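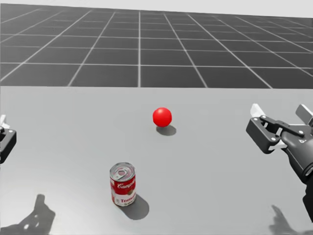 先把职位名写上:**设备规划与采购负责人**,全职,Jundlow 机器人实验室,坐班为主,直接跟我对接。我是 Akosua Bonsu,实验室这边的事归我管,钱的事目前也归我管,所以你大概已经猜到我为什么要招人了。

我管钱管得不好。这句话我跟老板说过,跟全组说过,现在跟你也说一遍。去年我把一批夹爪的备件下错了接口,到货以后装不上,退又过了退货期,那箱东西现在还在我桌子底下,我每天搁脚。所以这份招聘是我自己写的,没走模板,长了点,你挑着看也行。

## 我们在干嘛

Jundlow 做双臂操作。项目叫 Pralora,目标说起来很朴素:让两条机械臂配合着处理桌面上的日常物品,拿起来,递过去,放下,摆正。罐头、球、盒子、瓶子,都是超市里随手能买到的那种。难度在“配合”两个字上,一条臂能干的活儿多加一条臂,麻烦要翻好几番,谁先动谁后动,两边会不会撞,东西递到一半谁松手。

眼下大部分工作在仿真里做。一张灰桌子,左右各一条臂,平行夹爪,桌上放一个红球、一罐番茄汤,就这么几样东西,我们组的人对着它看了好几个月,Everett 说他做梦都是那个球。仿真的好处你肯定懂:撞了不心疼,夹爪掰断了点一下重置就完了。可是仿真里跑通了,总得搬到真桌子上去,这就要买东西了,买很多东西!

真机这一步,我们手上现在有的家当:一张旧的铝型材桌子,一条借来评估的臂(到期要还给 Zirport),两只型号对不上的夹爪,一堆线。就这些。我们要从这个状态走到一间能正常干活的双臂实验室,预算批了一个总盘子,怎么分、什么时候花、先买哪样后买哪样,需要一个脑子清楚的人来管。

那个人就是你(如果你读到这里还没关掉页面的话)。

## 这份工作具体是什么

我尽量往细里写。我自己找工作的时候最烦那种“负责统筹协调相关事宜”,看完完全不知道每天要干什么。

### 把那张表救活

我们有一张设备需求表,名字叫“要买的东西_最终_真的最终”。表里现在有 2,052 行。对,我没多打一位。组里每个人想到什么就往里加,从整条机械臂到一包扎带都在同一张表里,有的写了型号,有的只写“那种小的、银色的、上次用过的”。重复的很多,过时的也很多,有几行是已经离开的同事写的,我看不懂,也没人看得懂。

你来了以后的第一件事是跟每个人坐下来过一遍,合并、删掉、分类、标优先级。我希望最后出来的东西能回答这么几个问题:

- 缺了它,Pralora 下一步走不走得动?
- 它要等多久到货?
- 它跟别的哪样东西绑在一起?(臂和控制柜,夹爪和法兰,相机和支架,诸如此类)
- 能不能借,能不能租,能不能买二手的?
- 坏了怎么办,备一份还是备两份?

最后一个问题我们吃过很多亏。指尖垫片这种小东西看着不起眼,磨平了就夹不住光滑的罐子,整个实验就停在那儿等快递。

### 做一份 24 个月的设备计划

财务要的是年度预算,可是我们的设备节奏跟年度对不上。臂的交期长,桌子和型材交期短,相机看运气。所以我跟财务的 Bernice Ankrah 商量好了,我们按 24 个月滚动来排,每个季度更新一次。她人很好,但是她看表很凶,漏了运费和关税会被她一眼揪出来。你跟她会打很多交道。

这份计划里我希望看见的内容:

1. 每一笔大件的下单时间、预付款时间、尾款时间、到货时间,分开写。以前我把它们写成一个日期,现金流那边就炸了。
2. 场地和电的准备。两条臂同时上电,插座够不够,急停怎么接,围栏放哪里,地面能不能打孔,这些都要在设备到货之前定好。
3. 软件和授权。仿真那边的许可、控制器的选配功能包、相机的驱动支持,这些隐形的钱加起来很吓人。
4. 维护和校准。我之前完全没留这一项,别学我。
5. 一笔机动的钱,数目你来提,我来跟老板吵。

### 询价、比价、谈

我们现在主要接触两家供应商。Zirport 提供臂,Conneely 做夹爪和末端的各种转接件。两家都能聊,也都需要有人认真去聊。我的毛病是对方一说“这个价格月底前有效”我就慌,然后就签了。你最好不慌。

每样大件我们内部要求货比三家,可是双臂这块有些配件就是只有一家能做,这时候需要写一份说明,讲清楚为什么只能找它。Bernice 那边有格式,我写过两回,都被退回来改了。你要是写东西利索,这一项会让你在第一个月就成为我的恩人。

小额的简单,500 元以内的东西,组里任何人可以自己买了再报销,不用过你。超过的都从你这儿走。这条线是我跟 Bernice 磨了好久磨出来的,别动它,大家都很珍惜,哈哈。

### 从仿真里提前看出要买什么

这一块我觉得最好玩,所以多说几句。

我们在仿真里摆的东西,原则上都应该能对应到真机上的一样东西。臂的臂长和安装间距对应桌子的尺寸,夹爪的开口对应能不能夹住一个汤罐,光照对应要不要买灯。每次仿真组改一个参数,背后都可能是一张采购单。以前这两边是断开的:仿真里把两条臂往外挪了一截,大家觉得效果好极了,过了很久才有人问,那桌子是不是得换一张更宽的?

(是的,得换。旧桌子的报价我都要来了,白要。)

所以我希望你每周去参加一次仿真组的进展会,听得懂个大概就行,听到“我们把底座挪一下”“我们换一种指尖”“我们想加一个腕部相机”这样的话,耳朵能竖起来,会后去追一句:这个改动是试试,还是定了?定了的话,我这边要动哪几行?

仿真组的头是 Kwesi Osei,脾气好,讲东西爱画图,你不懂的地方他能给你画到懂。你不需要会写代码,但是你得愿意坐在他旁边看他的屏幕。夹爪往罐子旁边伸的时候,指尖离盖子多远、两条臂的影子会不会落进相机的视野,这些东西看久了你自己会有感觉,以后跟 Conneely 谈指尖长度的时候用得上。

### 收货、验货、入库

东西到了要有人拆、有人对、有人拍照、有人签。我们楼下的货梯不大,大件要提前跟物业约。臂到货那天最好全天都留出来。验收单你来拟,技术上的测试由 Everett Greenberg 和他那边的人做,你负责盯着每一项都有人做、都有记录,有问题在验收期内提出来。验收期过了再提,供应商的语气会变得很不一样,我体会过。

入库我没有什么讲究,有个编号、有个位置、知道谁在用就可以。现在的情况是有人要内六角扳手,在群里喊一嗓子,看谁应声。

## 不归你管的事

写这一段是为了让你放心。

你不用调机器人,不用写控制程序,不用半夜起来看训练跑没跑完。你也不用管办公用品、咖啡豆、团建订餐,行政那边有人做,而且做得比我们都好。差旅报销各人自己弄。

还有,技术选型最后由技术的人拍板。你可以质疑,我很欢迎你质疑,问一句“为什么非要这个型号”常常能省一大笔。但是如果 Everett 说了力传感器必须要这个量程,我们就信他。

## 我想找什么样的人

先讲我在意的。

你做过设备采购或者实验室管理,最好碰过自动化、机电、仪器这类东西。工厂出来的可以,高校实验室出来的可以,在集成商那里做过项目采购的也很好。你看得懂规格书,知道负载和自重不是一回事,知道重复定位精度后面那个数字要问清楚是在什么条件下测的。看不懂的会去问,问完会记下来。

你对表格有点洁癖。我没有,所以得你有。

你能用英语写邮件、开电话会。Zirport 的对接人只讲英语,口音挺重,文档也是英文的。不需要流利到讲笑话,能把交期、条款、退换条件讲明白就行。

你会催。这一条很重要!催供应商,催财务,催我。我忙起来会把待签的单子压在键盘下面,你得有办法让我签。上一位兼着管这摊事的同事 Shagufta Janjua 的办法是直接站在我旁边不走,非常有效,她现在转去做项目管理了,交接期间她会带你,你可以跟她学这招。

然后是有了更好、没有也别怕的:

- 做过进口设备,懂报关和税则归类的门道
- 参与过实验室从空房间开始的搭建
- 懂一点机器安全方面的要求,知道围栏、光幕、急停回路大概怎么规划
- 谈过租赁或者以旧换新
- 用过任何一种仿真软件,哪怕只是打开过

学历我没有写要求,人事那边想加一行,我给删了。你把做过的事情讲清楚就好。

## 你会跟谁一起干活

组里现在一共 7 个人,你来了就坐我斜对面,靠窗,下午有点晒,可以申请一块遮光帘(500 元以内,自己买就行!)。

Kwesi 带仿真,Everett 带硬件,Shagufta 管项目进度,Bernice 在财务,严格来说不算我们组的,但是大家都当她是。剩下的同事做算法和数据,见面再介绍。组里吃饭大多一起去,口味分歧很大,随大流就好。

我的管理方式比较松,早上会打个招呼问问有什么卡住的,其他时间你自己安排。我喜欢当面说事,不喜欢长邮件(虽然我自己写了这么长的招聘)。你要是觉得我哪里花钱花得不对,请直接讲,在会上讲也没关系,我脸皮厚。

## 头几个月大致怎么过

你三月入职最理想,晚一点也可以谈。

刚来的那阵子先看、先问。跟 Shagufta 过交接,跟每个人聊那张表,去看看旧桌子和那条借来的臂,去仿真组坐一坐。合同和历史报价都在共享盘里,文件夹的名字起得很乱,我先道个歉。

熟悉了以后开始动手收表,出第一版滚动计划。我对第一版的要求很低,有大件、有时间、有总额,能让 Bernice 不皱眉头就算过关。

接下来就是真刀真枪了:两条臂的采购要启动。到底是继续从 Zirport 买同型号的一对,还是把借来的那条转成购买、再补一条,两种方案都有人支持。转购买便宜,但那条臂用过一阵子,保修怎么算对方一直没有给准话。买一对新的省心,可预付款一下子就出去一大块。我自己摇摆得厉害,早上觉得该转,吃完午饭又觉得该买新的。这个问题我很可能会在面试里拿出来问你,先透题了。

夹爪那边也有类似的纠结。Conneely 的平行夹爪我们在仿真里用的就是这一类结构,连杆式的,指尖可以换。标准指尖够不够用,要不要定制,定制要开模还是先用打印件顶一阵,这些得你和 Everett 一起去问、去算。左右两只要不要买成完全一样的,也是个话题。一样的话备件通用,省事。不一样的话任务上更灵活,Kwesi 有一整套理由,你让他给你画图吧。

再往后是桌面和周边:新桌子、支架、灯、相机、线缆管理、急停。这部分单价都不高,但是种类多,最容易超。上次我粗粗拉过一遍,光是线和接头那一页我就看得头昏。

物品道具也别忘了。我们测试用的罐头、球、盒子要成套买,同一个批次,外包装不要中途换版,不然相机那边识别又得重新弄。听着像在逛超市,但是你真去超市买就会发现,同一种汤罐,今天贴的标签和下个月贴的未必一样。得多囤一点,瘪了的要能换。里面的汤过期了也没关系,请不要喝。

## 待遇

薪资面议,我们会在第一轮电话里就把范围告诉你,省得大家白跑。五险一金按规定足额交,有年终奖,发多少看公司当年的情况,我不替老板许愿。年假、病假、体检都有。上下班弹性,上午十点前到就行,到货日例外。

培训的钱有。你想去考采购方面的证,或者去设备厂家参加培训,跟我说一声,大多能批。

出差不多,偶尔要去供应商那里看样机、做出厂验收。看样机是好差事,大家会抢着跟你去,你要扛住。

试用期照常,工资不打折。

## 怎么申请

发简历到实验室的招聘邮箱(在招聘页面右上角),标题写“设备规划”加你的名字。除了简历,请附一小段话,随便什么格式,讲讲你买过的最麻烦的一样设备:为什么麻烦,最后怎么弄的,要是再来一次会在哪里改主意。写几段就够,不用做幻灯片。买砸了的也欢迎写,我桌子底下那箱可以跟你交流。

以前做过的计划表或者比价表,要是能脱敏,也附上一份,我和 Bernice 都会看。涉及前东家机密的一律别发,发了我们反而不敢要。

流程是这样走的:

1. 我看简历,合适的给你打电话,聊聊彼此的情况。
2. 来实验室一趟,见 Everett、Kwesi 和 Bernice,顺便看看我们的真桌子和仿真。Bernice 那一场她会给你一张有问题的预算表请你挑毛病,题目是她出的,我也没看过答案。
3. 跟 Shagufta 吃个午饭,轻松聊,你尽管问她跟我共事是什么感觉,我不在场。
4. 谈薪,发录用。

没通过的我们也会回信,每一封都回,可能慢几天。

## 有人问过的几件事

**能远程吗?** 平时偶尔一两天在家没问题。但是收货、验货、跟硬件组对东西得在现场,长期远程这个岗位做不了。

**我没接触过机器人,只买过实验仪器,行不行?** 行,来聊。交期、验收、备件这些道理是通的,机器人那部分我们教。双臂和单臂的差别、夹爪的种类,花几个下午就能有个底。

**预算总盘子多大?** 面试到第二步会告诉你,网页上不方便写。我只能说够把 Pralora 的双臂平台搭起来,前提是别再有人把接口下错。

**是不是做完这轮采购就没事了?** 不会。设备到齐以后有维护、升级、第二套工位的规划,滚动计划要一直滚下去。Kwesi 已经在仿真里偷偷摆别的布局了,我假装没看见。

**加班多吗?** 大件到货和季度更新那几天会忙,其他时候正常走。我自己晚上走得晚,那是我的坏习惯,你到点就走,不用看我。

**可以兼职或者做顾问吗?** 这一轮先招全职。要是你只想做顾问,又刚好很懂进口报关,也给我写封信吧,我存着,说不定很快就用得上。

**招几个?** 一个。

简历随时发,招到为止,招到了我会把这个页面撤掉。还看得见就说明位子还在,我也还在自己对那张表。

Akosua Bonsu
Jundlow 机器人实验室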